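Sun 19 January

Wet bench notes, Plonness dye work. Mostly for me, but also for whoever opens this book on Monday wondering why the glass cupboard has been turned out.

I came in meaning to do one small thing, which was to sort the glassware into what we use and what we only own, and of course it became the whole afternoon. The Trudley order was in the box under the sink, still in its paper, and I do like unwrapping new glass — there's something about a clean beaker that makes me want to start a fresh page. I've put the new ones on the left of the shelf, spouts all facing the same way, and I'd be very grateful if they stayed like that until at least Wednesday.
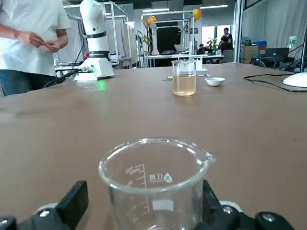
On to the stock solution. I made up 1000 ml in the big flask and labelled it properly this time, with the strength and my initials on the side and not on the stopper (we all remember the stoppers in July). It wants 20 minutes' standing before anyone pours from it. The old bottle has gone. It had a skin on it and I didn't care to find out more.

The Kovačević method sheet asks for 125 ml per run, and I still think that's generous for what we're doing. My feeling is that we could halve it and see no difference in the colour, but I'd want to try that side by side before I cross anything out, so the sheet stands as it is for now. Please don't pencil on it! I've pinned a blank page next to it for grumbles. 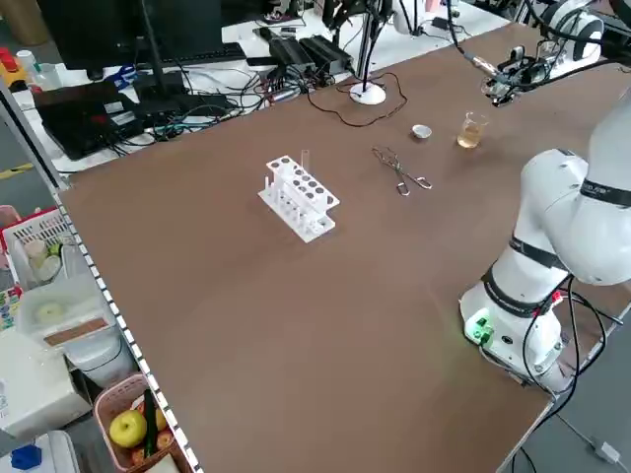
Small items, while I think of them. The Broria catalogue has gone up again and I'm in two minds about tubes. We could manage with what we have if people washed up the same day. I've also moved the paper towels nearer the sink, where they always ought to have been.

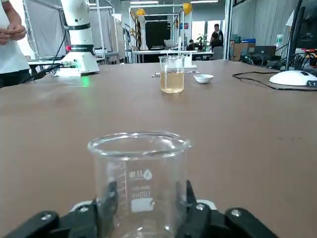

Stirring is the other matter I wanted to get down. I'm a great believer in doing it by hand, slowly, with the rod kept well off the bottom, and I know that's old-fashioned of me. The glass rod is standing up in the beaker of amber liquid, with the little white dish beside it, and that's a pairing I'd like to make a habit: rod down in the dish between stirs, and no drips on the brown top. The marks are a misery to shift once they've dried.

Still to do: find the lid for the 2000 ml jar, write out fresh shelf labels, and ask about more gloves in medium.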